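Rukura tenants talk water, rent and the long wait for a meter

Posted 21/11/2006

Shewit Ejigu has lived on the third floor of the Rukura building for 27 years. She moved in when her son was a baby and has had the same kitchen ever since. When I visited, she had a folder of water bills on her lap, going back to the year the building was sold to Gundeo, the company that owns it now.

"I kept them all," she said. "My sister laughed at me for it. Then in June the big one came and she stopped laughing."

The big one was a bill for $3,315, covering what Gundeo called shared water costs over the previous year. It was split among the apartments by floor area, and Ejigu's share was more than she had paid in any year before. She lives alone. The family below her has five people in a smaller apartment, and they were charged less.

"I don't blame them," she said. "They didn't write the bill. But I would like somebody to explain to me how I drank all that water." 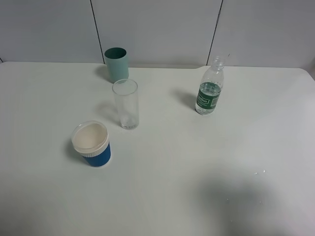
The Rukura has 55 apartments and a single water meter in the basement. This was normal when it was built. The first owner included water in the rent and raised the rent a little each year to cover it. Gundeo took water out of the rent soon after the sale and began billing for it separately. Tenants were told the rent would go down by the same amount. Ejigu says hers went down by $7 a month.

She wrote to the company twice. The first letter got a form reply. The second got a phone call from a man who told her that the formula was in her lease.

"I said, show me the page. He said he would mail it. I got the page, and it was there, in the part they added at the last renewal. I signed it. I didn't read it well enough, and I say that to everyone in the building now. Read the pages they add."

After that she started knocking on doors. Most of her neighbors had paid without asking. A few had moved out owing money and were getting calls about it. One man on the first floor had a toilet that ran day and night for most of the winter, and he had reported it to the office three times. Ejigu asked him to write down the dates. She thinks a good part of the big bill was that toilet and others like it.

"An old building leaks," she said. "If the owner pays for the leak, the owner fixes the leak. Now we pay for it, so where is the hurry?"

Hiwot Fikre lives across the hall and works nights at a bakery. She joined Ejigu at the kitchen table partway through our talk and stayed to the end. She is the one who found out about submeters, which are small meters that measure the water going to a single apartment. Her cousin's building on Tamiru Street has them.

"My cousin pays for what she uses," Fikre said. "Some months it's nearly nothing, when she goes to see her mother. She gets a paper with the number on it and she can go look at the meter herself."

Fitting submeters in the Rukura would be harder. The pipes run up through the building in stacks, so one apartment's kitchen and bathroom may be fed from two different pipes. A plumber from Lurnetti, the firm that did the Tamiru Street work, walked through at the tenants' request. He told them each apartment would need two meters and some would need a wall opened. He gave them a price per apartment, which they passed to Gundeo in writing. The company has said it is reviewing the matter.

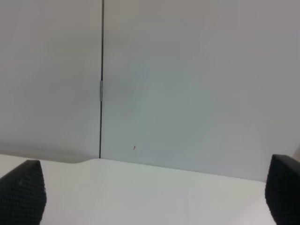 According to Fikre, the price is the wrong thing to argue over. The building spent more on repainting the lobby, she said, and the lobby did not need it. She would rather see the leaks fixed first and the meters put in one stack at a time, starting with the oldest pipes on the north side.

Ejigu does not agree with all of that. She wants every apartment done together, or none. "If they start with the north side, the south side waits ten years," she said. "And who pays for the hall lights and the laundry room water while half of us have meters? They'll put it on the other half."

The two of them went back and forth on this for a while. They have clearly had the conversation before. What they agree on is a smaller request, which went to the company last month: a copy of the actual water bill posted next to the mailboxes, every time one comes, with the total and the dates.

"That costs them one sheet of paper," Ejigu said.

I asked whether she had paid her share of the June bill. She said she had, in four parts, and kept the receipts in the folder. She did not want a late mark against her name while she was asking other people to sign things.

Tenants will meet again in the laundry room after the holidays. Fikre has asked for an afternoon time so that she can sleep first.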